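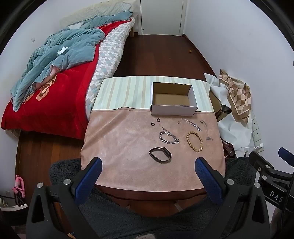

Why would anyone pay for a list of things they already own, one reader wrote to us, when the insurance policy already has a dollar limit printed on it? The limit states the most an insurer will pay. It does not state what was in the house. After a loss, the policyholder has to supply that part, often from memory and often within a short deadline.

Kaltudness prepares household contents inventories. We record what is in a home, item by item, and deliver the record in a form that can be attached to a claim, an estate file or a moving contract. We do not sell insurance, and we are not paid by anyone who does.

What we do

A standard inventory covers every room, plus closets, attic, basement, garage and any detached building. Each entry has an item number, a plain description, a location, a condition grade and, where the owner has one, a reference to a receipt or manual. Serial numbers are copied from the item itself, never from the packaging.

Small valuables get their own schedule. Jewelry, watches, coins and loose stones are listed singly. We describe the metal by color unless there is a hallmark or a written appraisal - "silver-colored chain," for example. We do not assign values to these items. Owners who need a value are told to see a licensed appraiser, and we take no referral fee.

Bulk goods such as kitchenware, linens and paperback books are grouped by type and shelf. Owners can ask for single entries instead, at the hourly rate.

How a visit works

Visits are done by a team of 2. One person handles and describes, the other enters the record. The owner or a named representative must be present for the full visit. Drawers and boxes are opened by the owner. Everything goes back where it was before the team moves to the next room.

Most apartments take one visit. Houses usually take more, and a house with a full workshop will nearly always run over the first estimate. We say so on the quote.

A draft goes out within 5 business days. The owner has two weeks to send corrections, after which the final copy is issued on paper and as a file. 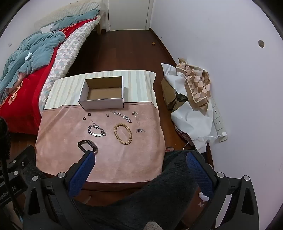
According to one client in Brerka, the draft was harder to read than it needed to be, mainly because the item numbers started over in every room and two entries could share the same number. We agreed. Numbering now runs straight through from the first entry to the last, and the room code comes after it. Older inventories are renumbered free of charge when they are next updated.

Condition grades

We use 4 grades: new, good, worn and damaged. Earlier versions of our form had more, and our own teams did not apply them the same way. A damaged item always carries a note on the type of damage. "Worn" refers to appearance only and says nothing about whether an item works.

Records and privacy

Final inventories are stored for the term in the service agreement and then deleted. Clients may ask for early deletion in writing at any time. The stored copy carries a file number in place of the street address, and the list matching the two is kept on a separate system. We do not release a record to an insurer, attorney or relative without signed permission from the client or the legal representative of the estate.

Where we work

Our office is in Truvstead, on the second floor of the Kettler building. The entrance is on the parking lot side. We cover Truvstead, Brerka and the towns between them. Travel outside that area is billed by the mile. Last year we completed 528 inventories, most of them for homeowners and the rest for estates and movers.

Updates are scheduled every May for clients on the yearly plan. Only additions, removals and changes in condition are recorded, and the original item numbers stay in place.

The rate sheet in effect is dated 11/13/23. Printed copies are available at the front desk, or we can mail one on request.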